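Reading time: 1 min

Yichen Zeng wrote:
> Is there still a pencil case for the Museo table? And do we have
> enough scissors? I have 10 glue sticks to bring.

Yes to the case – it's the orange one with the zip. Two pairs of scissors are with it, and I'll look for more at home.
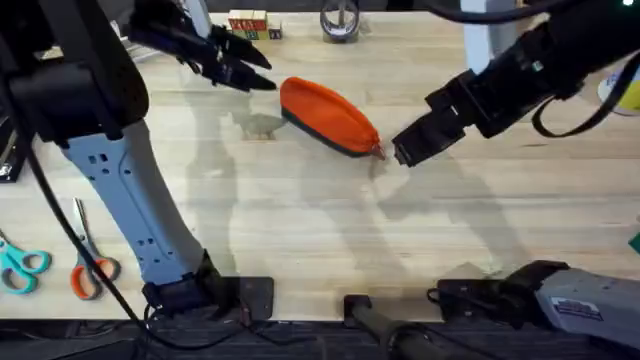 Orange pouch, green along the lower seam.

Please put pencils in the case and keep the glue separate. It got into the zip last August.

Wanting Hao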